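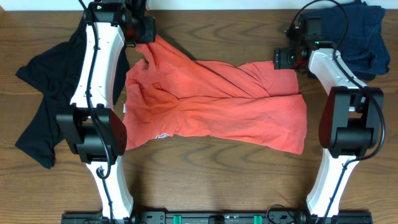 The two-arm rig at the Moreck shared workshop, with T-shirts on the table.

12/9/18 – Two members of the Moreck shared workshop are building a pair of robot arms to fold T-shirts, and they plan to show the work at the workshop's open evening later in December.

Agnes Morrison and Kenna Hepburn have named the project Pirneck. Both arms are mounted on one black rail along the edge of a wooden table. Each has a gripper at the end and a camera beside the gripper, and the cables run down the outside of the arms.

Morrison, a retired sewing machine mechanic, did most of the assembly. Hepburn writes the software in the evenings after work. They have spent $3977 so far, most of it on motors. The workshop paid $684 of that from its project fund and the two builders covered the rest.

"A box is the same shape every time you put it down," Hepburn said. "A shirt isn't. Everything we do starts with getting the arms to find a corner."

The rig is run by hand at this stage. One person steers both arms with a pair of game controllers while the positions and camera views are recorded. Hepburn uses the recordings to train the software. The builders have 84 usable recordings and want several times that before they let the arms work through a full fold on their own.

Shirts in several colors are used, and they go onto the table rumpled. Morrison said early tests with flat, smooth shirts taught the software very little about laundry.

The cameras at the grippers have taken up much of the past month. The first mounts flexed when the arms moved, and the picture shook with them. Morrison replaced them with stiffer ones cut on the workshop's own mill. Hepburn said printed logos have been useful when she checks whether a view is sharp enough to work with.

"If I can make out a little logo near the hem, I keep the recording," she said. "If I can't, it goes in the trash."

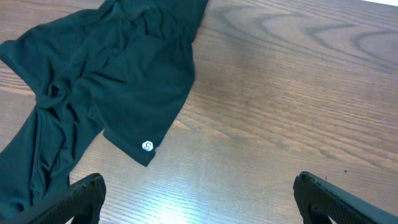

What comes next

Hepburn plans to rewrite the part of the program that chooses where to grip. Morrison is making softer fingertips, as the current ones sometimes pinch two layers of cloth at once.

The open evening runs until 9 p.m. at the workshop on Nisbet Street. Admission is free. The arms will be steered by hand that night, and visitors may take a turn at the controllers. Clean T-shirts in adult sizes can be left at the front desk for the project.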